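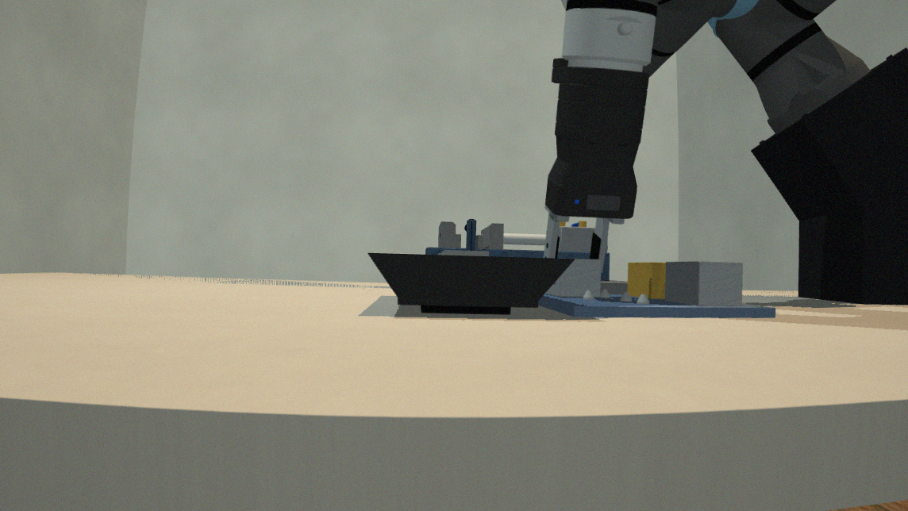 Render, pale tabletop with the parts grouped near the middle.

15/08/2023, glue notes, Niswood job

Third batch of hide glue and the first I would show to another adult. 300 g of dry pearls, soaked overnight in cold water, then into the pot at a temperature the dial claims is 60 C. The dial has claimed many things. Berkay lent me his probe thermometer, and with that in the pot I get a steady reading as long as the lid stays on and I stop lifting it to look.

Open time on scrap maple was short. I had the first joint closed and was admiring the second when it gelled. Warmed both halves of the third with the heat gun and that bought me almost 2 minutes, plenty for a chair rail if the clamps are set before the brush comes out. They were not set before the brush came out.

Urea: tried a pinch in the small jar. Slower, yes, but the squeeze-out stayed rubbery until after lunch. Rosalía says that's how the Urquijo chairs were done and they are still chairs. Keep the jar, label it properly. "Other one" is not a label.

Break tests, by hand over the bench edge. Warmed joints tore wood. Unwarmed ones let go clean along the line, with a small snap I have come to take personally. Numbers off the spring scale are in the back of the book, best was 42 kg, and I don't trust the scale past that.

Nerton invoice came to 1,660 with shipping. Query the shipping.

To do: wash the brush before it becomes a chisel. Order pearls, same grade. Ask Berkay if he wants his thermometer back, in a tone that suggests he doesn't. Chair backs can wait until November, when the shop is colder and all of this gets worse.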